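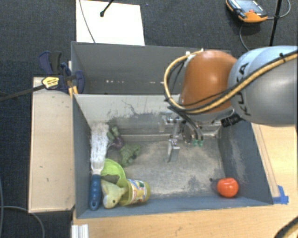

On Keeping a Household Inventory

August 20, 2025

Readers of this blog will be aware that my late aunt's house at Tivevholm was cleared and sold earlier this year. Several have written to ask how the family managed the division of the contents. The present post sets out the method we followed, and the points on which I would now act differently.

The house had been in continuous occupation by one person for 41 years. It had seven rooms, a cellar and a loft that could be entered only by ladder. My aunt was an orderly woman, but her order was of a private kind. Spare light bulbs were kept with the Christmas table linen. Insurance papers were found in a biscuit tin, in date order, beneath a layer of buttons. It was plain from the first morning that the executors could not proceed from memory, and that a written inventory would have to be made before anything left the building.

I had made one inventory before, for the contents of my own flat, at the request of an insurer. That document ran to two pages and was of very little use. It recorded "kitchen items, various" and "books". An entry of this sort gives no help to a person who must later establish whether a particular dish existed, and in what condition. I resolved that the Tivevholm list should be more exact.

The form of the entry

Each entry was given a number, a room, a short name, a note of condition and a column for the final destination. No estimate of value was included at this stage. My cousin Braulio Cortés had argued for a value column from the outset, and we discussed the matter at some length by telephone. My view was that figures, once written beside an object, tend to be treated as settled, and that relatives who would gladly accept a lamp become uneasy upon seeing a price against it. Values were added later, on a separate sheet, for the 30 items that the solicitor required.

I would advise anyone undertaking this work to write the short name in the words the family uses. We had a "Mansour table", so called after the shop from which it was bought, and every person concerned knew at once which table was meant. The valuer's description, "occasional table, drop leaf", applied equally well to two others.

Numbers were written on small paper labels and tied with cotton. Adhesive labels had been tried in the dining room and were given up after one of them lifted the polish from a chair back. The chair is now with my sister, who has been gracious on the subject.

The order of the rooms

It is commonly recommended that one should begin with the easiest room. We began with the loft, which was the worst, and I remain satisfied with that decision. It was January, the light went early, and the loft had no electric lighting of any kind. Work there was therefore done in the mornings, and the lower rooms were taken in the afternoons with the heating on. By the end of the first week the loft was finished, and the remaining rooms seemed modest in comparison.

The kitchen took longer than expected. Small things take as much time to write down as large ones, and there are a great many more of them. After some hours I adopted the practice of grouping like with like: one entry for the everyday cutlery, one for baking tins, one for jars without lids. Lids without jars received an entry of their own and were then disposed of.

Old toys presented a different difficulty. My aunt had no children, but she had kept a cupboard for visiting nephews and nieces, and each of us, now in middle age, held firm opinions on what had been in it. A board game called Brimover was claimed by three people. It lacked its instructions, and no two of the claimants agreed on the rules. It went eventually to Emiliano Quezada, my godson, on the ground that he was the only person present under the age of 20.

The division

When the list was complete it held 86 entries that any member of the family had asked for, and a far longer section that had been requested by none. A copy of the whole was sent to each household, with a period of two weeks in which to mark preferences. Where only one name appeared against an entry, the matter was closed. Where there were several, the parties were asked to speak to one another before referring the question to the executors. Very few cases came back to us.

The items that remained were offered to Candis, a house clearance firm in the next town, who were punctual and courteous and took everything except the piano. The piano stayed with the house by agreement with the purchasers.

Matters I would now handle differently

The condition column should have been completed in daylight. Several pieces were recorded as sound which proved on delivery to have old worm in the feet, and although no complaint was made, a correction had to be circulated.

A second copy of the list should have been kept outside the house from the first day. Ours was held in a single exercise book until the second week, and was mislaid for one whole afternoon beneath a pile of curtains.

I would also set aside an hour at the close of each day for letters and photographs. We placed these in boxes to be dealt with afterwards, and the boxes are still in my hall. There are five of them – one has been opened. It contained receipts for coal, a school report of my father's, and a long correspondence with the water board concerning a stopcock. I intend to continue with the second box in the autumn, and will report on its contents in due course.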